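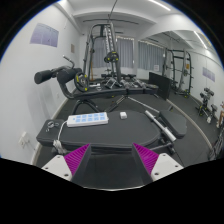

Power strip and plug adapter on the bench

Forum > Displays > Calibration and Colour

Thread: Fovari 27 firmware 2.12, dimming zones and the grey crush in SDR

mireille_a
Updated my Fovari 27 to firmware 2.12 in April. Since then, SDR content with local dimming on shows crushed greys below 5% stimulus. With dimming off, the near-black ramp is fine. HDR mode looks the same as it did before the update.

Setup: DisplayPort, 10-bit, full range RGB, brightness set for 125 nits in SDR, warm-up of an hour before measuring. Colour profile removed at the OS level to rule that out. Same result on a second machine with a different cable.

Has anyone measured this, or rolled back successfully?

Mireille Aubert

kerbside
Is the panel the 1064-zone version or the earlier one? They got different firmware branches under the same version number. Check the service menu, second page, bottom line.

mireille_a
1064 zones.

tallowwood
Same panel, same firmware, no crush here. I'd look at the black equaliser setting. The update resets it to 0 without telling you, and if you had it at 2 before, you will see exactly what you're describing.

mireille_a
Checked that first. It was at 0 before the update and it's at 0 now. Raising it to 2 lifts the whole bottom end, including black, so it masks the problem and costs contrast.

annickp
I can reproduce it. Meter on centre, 10% window, dimming on "Standard":

5% stimulus: tracks close to 2.2
4%: slightly low
3%: well under target
2%: reads as black

Dimming on "Gentle" and the 3% patch comes back. The 2% patch does not. I think they changed the minimum drive level per zone, so anything under a threshold switches the zone off completely. On the old firmware the zone stayed lit at its lowest step.

Annick Pons

tallowwood
A 10% window on a black background is a poor test for this. The algorithm sees mostly black and shuts the zones down, which it is supposed to do. Try a full-field patch or put a mid-grey surround around it. Your numbers are describing the dimming algorithm, and they don't tell you much about gamma.

annickp
Point taken on the window size. Repeated with a full field. 3% now reads correctly, 2% is still off. So it's smaller than I made it sound, but it is there, and the previous firmware passed both.

kerbside
Turning zones off completely is what people asked for. Half the complaints in the old thread were about raised blacks and bloom around the cursor. You can't have both on an LCD with zones that size.

mireille_a
You can have a toggle. The Meltinis uses a similar backlight and lets you set the zone floor in three steps. I don't mind the new behaviour in a dark film. I mind it when I'm editing photos and shadow detail disappears depending on what's next to it.

kerbside
Then turn dimming off for editing. I wouldn't leave it on for colour work with any zone count. Neighbouring zones will influence each other and no profile can correct for that.

mireille_a
I do for final output. For general desktop use I'd like to leave it on and not have to think about it.

coste_user
Different brand, but my Coste did this after an update and a factory reset from the service menu fixed it. The reset in the normal menu doesn't clear the dimming tables. Write down your white balance values first, they go too.

tallowwood
Be careful with that on the Fovari. The service reset also clears the uniformity compensation on some units, and there's no way to restore it at home. I wouldn't do it over one patch at 2%.

annickp
Agreed, don't do the service reset. As for rolling back, the updater refuses an older file. Support told me by email that they had "noted the feedback" and gave no timeline.

mireille_a
Interim result: dimming on Gentle, SDR brightness up from 125 to 140 nits. Full-field 3% patch is correct, 2% is faintly visible in a dark room. Usable. Bloom around white text is a bit worse than on Standard.

fomar_owner
Does the same thing happen over HDMI? My Fomar handles the two inputs with separate picture tables, and only one of them was affected when they broke something similar.

mireille_a
Haven't tried HDMI. Will run the same patches tonight and post the readings.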